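Reading the Small Print on Camavell's New Points Chart

14 Feb 2020

Camavell, the hotel group that runs the Skirnent and Navarrete brands, replaced its fixed award chart last September with one that prices free nights by demand. The old chart had four bands and could be printed on one side of a sheet of paper. The new one exists only inside the booking engine, and members have to search date by date to see what a night costs.

The earning side did not change much. A base member still collects points on the room rate before tax, on food and drink charged to the room, and on parking where the hotel owns the garage. Spa bills are excluded at Skirnent properties and included at Navarrete properties. Rates booked through an outside travel site earn nothing, although front desks will usually add the member number to the reservation anyway, which leads to a fair number of missing-points claims that are then turned down.

Spending is where the work is. A standard room at a roadside Navarrete can now drop to 2000 points on a slow night, well below the old floor. The same room during a trade show can cost several times that. Cash rates move in the same direction, so the value of a point stays fairly steady at the cheaper hotels. It is far less steady at the resorts, where the points price has an upper limit and the cash price does not. Members with flexible dates should search the resorts first.

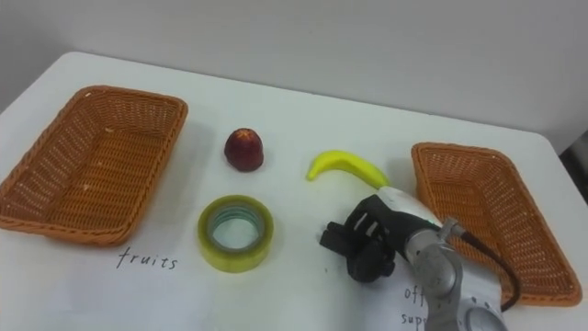 Fruit and wicker baskets on a white tabletop.

Elite status is still based on nights. Award nights count, which they did not before 2018, and so do nights paid partly in points. A second room on the same reservation counts only if the member pays for both and sleeps in one of them. The middle tier carries a welcome bonus of 200 points per stay at Navarrete and 400 at Skirnent, posted after checkout. The member can take breakfast instead, but the choice has to be made at check-in and cannot be switched later. For a stay of more than one night, breakfast is nearly always worth more.

The link with Vusport, the airport lounge and parking program, survives in reduced form. Camavell members can still move points to Vusport in blocks of 200, one way only. Transfers used to post overnight and now take up to five business days. A transfer made on the way to the airport will not be there on arrival. Vusport parking credits lapse one year after they post, even if the Camavell account stays active, so there is little sense in moving points without a trip booked.

Cancellation terms deserve a look before any award is confirmed. Most Navarrete awards can be dropped without penalty until 6 p.m. the day before arrival, local time at the hotel. Skirnent resorts ask for seven days. Inside that window the points are forfeited in full, including for stays of several nights where only the first night is missed. The terms appear on the last booking screen, under a collapsed heading marked "Rate details," and are repeated in the confirmation email.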